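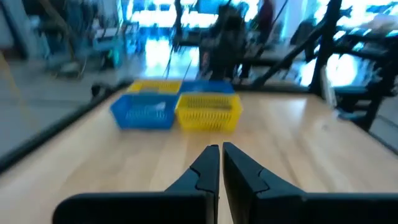 A reader in Clenstead wrote in to ask whether the Hestia really needs its seasoning run before the first loaf, as hers had gone straight to work on a white sandwich loaf and the crust tasted faintly of machine oil. Yes, I'm afraid it does need it, and I've moved the instructions up the page so they come before the fun part.

May 17, 2024
By Druklow Kitchen Notes

Part 2: Before your first loaf

I've had my Hestia breadmaker since October and I've set up two more for family, so these are the steps as I do them (the printed booklet has them in a slightly odd order).

1. Take everything out of the pan. There's a paddle, a measuring cup and a little hooked tool in there, and the hook is very easy to throw away with the packing. Keep it! You'll want it for fishing the paddle out of a hot loaf.

2. Wash the pan and paddle in warm soapy water with a soft sponge, then dry them well, especially the shaft in the bottom of the pan.

Caution: don't put the pan in the dishwasher. I did it once with my old machine and the coating went patchy within weeks.

3. Stand the machine on a flat, steady surface with a good hand's width of space on every side. It gets hot at the back, and it does wander a bit when it's kneading a stiff dough.

4. Put the empty pan in, turn it clockwise until it clicks, and leave the paddle out. Close the lid, choose programme 4 (Bake Only) and set it for 35 minutes. Open a window. There'll be a whiff of hot metal and perhaps a wisp of smoke, and both should fade.

5. Let it cool completely with the lid up, then wipe the inside with a damp cloth and wash the pan again.

Note: if the display shows E01 when you press Start, the machine is still too warm. Switch it off and go and have a cup of tea.

6. Now fit the paddle, flat side down, and add your ingredients - water first, then flour, then salt and sugar at the edges, and the yeast last of all in a small dip in the middle. The yeast mustn't touch the water, most of all if you're using the overnight timer.

For a first loaf I'd go for the plain white one and resist fiddling with it. If you want to try the Saengthong coconut loaf from Part 5 (and I do understand, it's lovely), swap 100 ml of the water for coconut milk and use the light crust setting, as the extra sugar browns quickly.

7. About ten minutes into kneading, lift the lid and have a look. You want a smooth ball that's slightly tacky. Add a spoonful of flour if it's sloppy, or a spoonful of water if it's crumbly. After that, keep the lid shut until the beep.

Caution: use proper oven gloves to lift the pan out, as the handle gets every bit as hot as the rest of it.

Adding seeds and fruit is in Part 3.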